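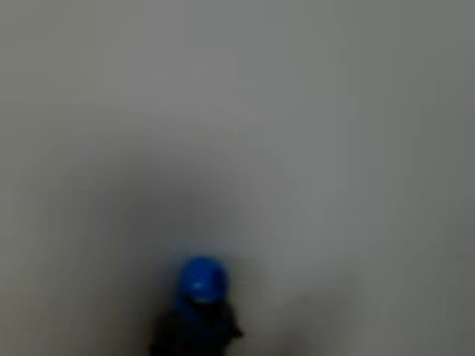
Pale grey, softly lit.

Choosing a grey for a small room

Grey paint comes in roughly 141 shades, most of them named after weather. Adjoa Appiah painted her box room in Pevholm three times before writing this.

Step 1. Buy sample pots. Paint big squares on card and prop them against each wall.

Step 2. Look again at breakfast and at dusk. The shade you loved in the shop may have gone lilac and sulky.

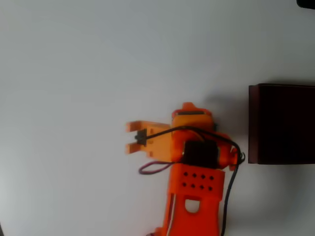

Step 3. Pick the second lightest. Two coats, 4 hours apart, and keep the cat out.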